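15 Jun 2022
Stasto gripper kit, loan unit, bench entry 4

Second session with the Stasto kit on the burger task. Loan runs until October, so no rush, but Dhanial want a yes or no on the service plan well before that.

Swapped the jaw pads first. The set that shipped with the kit is too stiff for bread and left dents in the test buns last session. Put on the softer Triron pads. They fit the Stasto mount with the same screws, but one hole needed cleaning out with a file. Pads are in the second drawer if anybody wants to look at them.

Settings: close force at 40 percent, approach speed at 10 percent. The config tool drops the speed value on restart, so check it every time. Logged with Dhanial support, no reply yet.

Layout is the one from the Pusow demo sheet. Tray in the center with paper in it, buns on the left, lettuce and cheese in one container behind, sausages on the right. Moved nothing between runs. Plan is 5 runs per pad set, then switch back and compare.

The manual is thin on soft items. It gives a force table for boxes and bottles and one line on food. If we buy, ask for the longer version.

Still to do: cheese slices one at a time, lettuce, write up the pad cost.
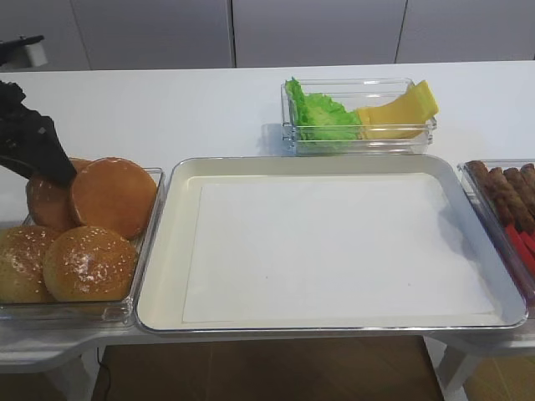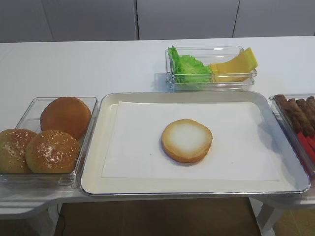
Burger bench, Stasto kit. First picture: gripper at the bun container, paper still blank. Second: bottom half of a bun on the paper, cut face up.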